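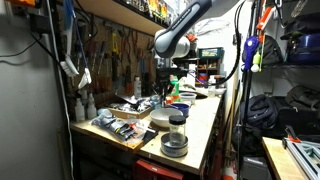 What is a tool board?

A tool board is a vertical panel fixed to the wall behind or beside a workbench, on which hand tools are hung so that each one can be seen and taken down with one hand.

Tool board

A tool board (also tool wall or shadow board) is a form of open storage used in workshops, garages and repair rooms. It is normally paired with a bench and often with a shelf above it for jars, bottles and other small containers.

Construction

Common panel materials are solid wood, plywood, perforated hardboard and sheet steel. Hardboard panels take removable hooks. Solid panels are fitted with nails, screws, drilled rails or spring clips. The panel is usually set clear of the bench surface, leaving space below for bottles and trays. In narrow rooms a panel 80 cm high is typical of home-built work.

Arrangement

Tools are grouped by type or by frequency of use. Screwdrivers are kept in a row, handles up, in a drilled rail. Pliers hang open over a peg or closed in a slot. Handle color is a common aid to sorting where a shop has bought tools in sets. On a shadow board, the outline of each tool is painted on the panel, which makes a missing tool easy to spot.

Loose items are not suited to hanging. Packets, fasteners and spare parts are kept on the bench or shelf in shallow trays, tins, tubs and lidded jars. Liquids such as glue and oil are stored in squeeze bottles, placed toward the back of the bench.

The Orthorpe layout

The Orthorpe layout was drawn up by Takeshi Ogura for the Roklow repair shop, which opened in September with 14 benches. It divides the board into a near zone for daily tools and a far zone for the rest. The shop's inventory listed 400 hand tools and 2,000 small parts, the latter held entirely off the board. A later version, the Ghorbani rail, replaced single hooks with a slotted strip.

See also

Workbench
Pegboard
Parts tray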